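Shoes off at the door: do you ask guests or just hope?

Home Talk > Entryways, Mudrooms and Hallways
Page 1 of 1

brurndale_beth
Original poster
Okay, I need some outside opinions before my husband and I have this argument again. We moved into our place in Brurndale in April and put down new floors in the whole downstairs. We budgeted 2,000 and the sanding alone wanted 500 more than the quote, so yes, I am a little protective. We don't wear shoes inside. We never have. But I can't figure out how to get other people to do it without feeling like a hall monitor!

My husband says you just say "shoes off please" and move on. I say that's rude to somebody who drove two hours to see you (his mother is 69 and bending down to untie laces is not a small thing for her). So right now I stand there in my socks, looking meaningfully at my own feet, and people walk right past me into the kitchen.

We have a rack by the door, the kind with wood shelves on a black metal frame, and I thought that would be enough of a hint.
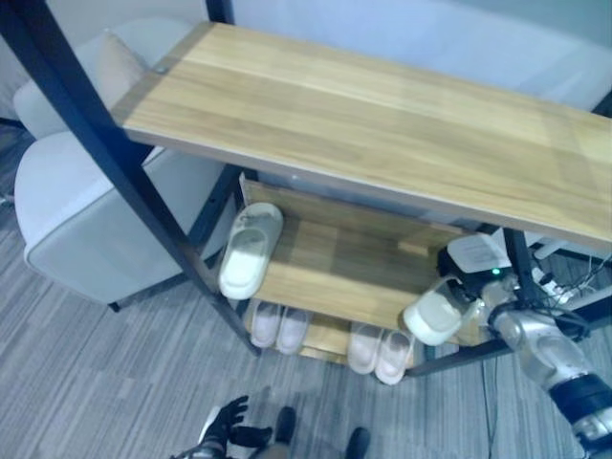 His mother keeps her shoes on every single time, and then I mop after she leaves, and then he tells me I'm being dramatic for mopping. So what do you all do? Sign? Basket of slippers? Give up?

tallgrass
Say it. Say it at the door, with a smile, before they've taken three steps. It gets awkward when you wait, and then you're asking somebody to turn around and walk back. I've done it for years and the worst I ever got was a guy with a hole in his sock.

Maëlys Lemaire
I grew up in a house where you took your shoes off and your host handed you a pair of slippers, and it never felt like a rule to me, it felt like being let in. I keep four pairs in different sizes, plain ones, and I wash them all after a big dinner. People love it! My neighbor asks for "his" pair now.

For your mother-in-law I would put a real chair there. A chair with arms, if you've got the space – a low bench is hard to get back up from.

oldporchlight
Going to be the grump. I'm not putting my feet in slippers forty other people have worn, washed or otherwise. And I don't love being asked to take my shoes off either. I wear inserts. Without them my heel hurts for two days. If you invite me for dinner, you've invited my shoes. Floors are for walking on.

tallgrass
oldporchlight wrote: "If you invite me for dinner, you've invited my shoes."
Come on. You walked through a parking lot in those.

oldporchlight
And your dog walked through the yard. Does he take his off?

Maëlys Lemaire
He has a point about the inserts, though. My uncle brings a clean pair of indoor shoes in a bag when he visits and changes in the hall. You could tell your mother-in-law she's welcome to leave a pair at your house.

brurndale_beth
Original poster
Ooh, the indoor pair. I like that a lot. She'd never accept house slippers from me, but she might accept "we got you a nice pair with a back on them so you don't have to bring yours." I looked at the Badico ones with the rubber sole and they seem okay, has anybody had them? I'm worried they run narrow. 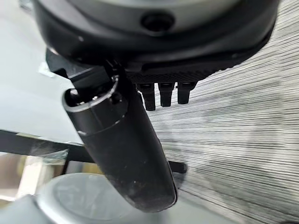 Also, to answer the dog thing, we don't have a dog, we have a cat who has never been outside and thinks she's better than all of us.

The chair is harder. Our entry is tiny. With the rack on one side and the closet door on the other there's room for a stool, maybe, if nobody opens the closet.

sernudar_sam
Had the Badicos for two winters. They do run narrow, go up a size. Soles held up fine but the lining pills.

On the chair, look for a fold-down seat that mounts to the wall. I put in a Haberkorn one, into the studs, and my dad (big guy) sits on it with no trouble. Folds flat when you're not using it. Took me an afternoon and one extra trip to the hardware store because I bought the wrong anchors.

One disagreement with the crowd here: I'd skip the slippers for general guests. They pile up, the sizes never match who shows up, and single ones wander off. Just let people be in socks.

tallgrass
Socks on new wood floors is how my sister broke her wrist. Get the kind with grips if you're going that way.

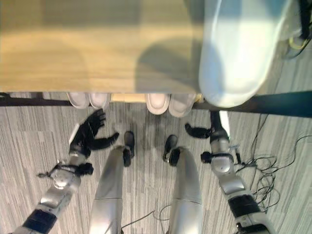 And put a big mat outside AND one inside. Most of the grit comes off in the first few steps, so even the shoes-on people leave most of it at the door.

oldporchlight
Now the mat I can get behind. Two good mats and a vacuum, and everybody keeps their dignity.

brurndale_beth
Original poster
I showed my husband this thread and he read oldporchlight's posts out loud to me in a very pleased voice, so thanks for that.

Plan is: second mat, measure for the fold-down seat, and order the slippers one size up for his mom. Still can't decide about everybody else. My book club comes next and there are two boot people in it. Sam, did you mount yours at normal chair height or higher?

sernudar_sam
Little higher. Dad's knees are bad. Have her sit on a couple of chairs at your place first and measure whichever one she gets out of easiest.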